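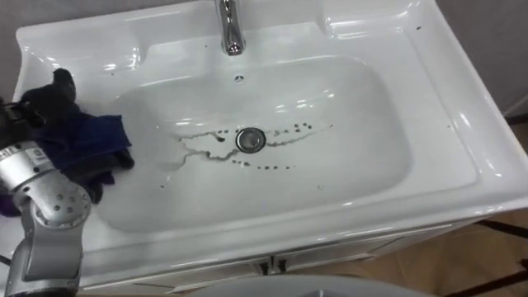

Yetunde Briggs wrote under my last post that she didn't see why anyone would need more than a few dozen runs of the same chore. A sink is a sink, she said, and if the model can't wipe it after fifty tries then the model is the problem.

It's a fair comment and I used to think the same. We stopped at 74 episodes on our first chore, which was folding towels, and the policy learned to fold a towel as long as you put it down exactly where we always had. Move it a hand's width and it closed its fingers on the table. So for sink wiping the target is 600, and I would rather have 600 messy ones than twice that many neat ones.

Most of my time goes into changing things between runs. I put the marks in the basin in different spots. I start the hand on the rim, then lower, then farther back. The cloth gets bunched a new way each time, and that has turned out to matter more than I planned for. A thick wad and a loose flap need different pressure, and the operator feels that through the controls without thinking about it.

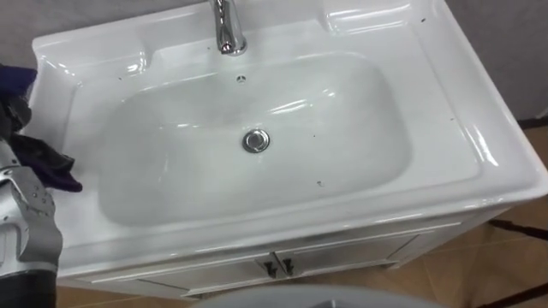
Kastriot Matić does most of the operating. He is slower than I am and his episodes are better. I rush the approach and then correct, and the model picks up my corrections as if they were part of the job. After a week of training on my runs alone it did a little wiggle before every wipe. I threw those out, roughly a third of what we had.

We do keep mistakes if the operator recovers from them. A dropped cloth that gets picked up again stays in. A dropped cloth where I walked over and handed it back does not — I had 2 of those in the set by accident and only found them when I watched everything at double speed one night in July.

Labels are short. Each episode gets a start, an end, and one line in plain words, like "wipe left side of basin." We tried longer ones and no two people wrote them the same way.

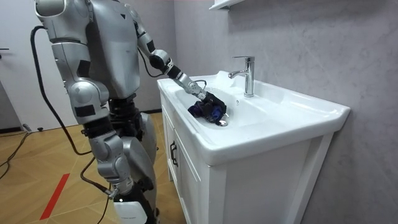
What's left to do

The front edge of the bowl is thin in the data, so that's next. After that, three other sinks, if Ifeoma Effiong still lets us use hers.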